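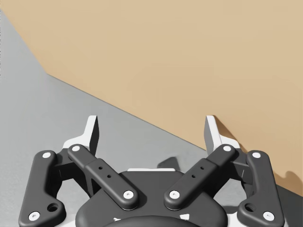 4.2 The simulation kit

We ran all our grasping trials in the Punico kit, release 11, and it was a real pleasure to work with. The wrist view is rendered at every step, so the learner sees what a camera mounted behind the gripper would see -- fingers, linkages and whatever lies beyond them. Figure 3 shows one such view, with the two fingers open and nothing between them. Even the round white screw heads at the link joints are drawn, and so are the shadows, which matters a great deal for our depth estimates.

Setting up took an afternoon. Kuo wrote the loader for the Welavdale object set (155 shapes) in a single script, and the kit then got through 3,000 trials overnight on 4 machines without a crash. We had lost whole days to the contact solver in our earlier work, so this was very welcome!

Our one complaint is the joint limits file, whose units are given nowhere in the manual. We settled them by trial and error and list them in Appendix B.

Figure 3. Rendered wrist view, gripper open.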